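Do "Real Results" Photos Tell Us Anything? A Look at Wrinkle Cream Advertising

Project report, Chanida Nakpan and Mamta Joshi
4 Jan 2024

Our question was simple. When a skin care company posts a before and after pair, can a reader tell what the product did? We went in doubtful and came out more doubtful.

We saved 385 pairs from the public pages of three brands, Futus, Jaidee and Varkon, and sorted them by lighting, expression, makeup and hair. We left out Nascombe, which we had planned to include, as it took down its gallery in June and never answered our email.

The lighting was the worst part. Before photos were mostly lit from overhead, which deepens every line on a forehead. After photos were mostly lit from the front. Smiles were another problem, and so was foundation, which Mamta spotted far more often than I did. We disagreed on enough pairs that I would not trust our makeup column very far.

Jaidee says 1094 customers "saw a difference." It does not say how many were asked, or what they compared their faces to. Futus at least gives the number of weeks between photos — though the dates are typed on by the company, so we have to take its word.

Motion blur got its own column late in the project, and I wish we had added it sooner. A little softness works like a filter, and fine lines are the first thing to go. A strong case is easy to catch: with someone in a blue knit sweater leaning over and smeared as heavily as in the photo below, no reader would accept a claim about skin. The slight cases are harder, and we probably missed several in the Varkon set.

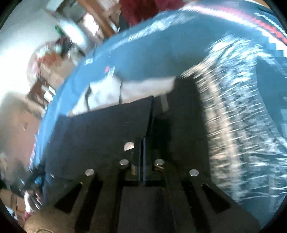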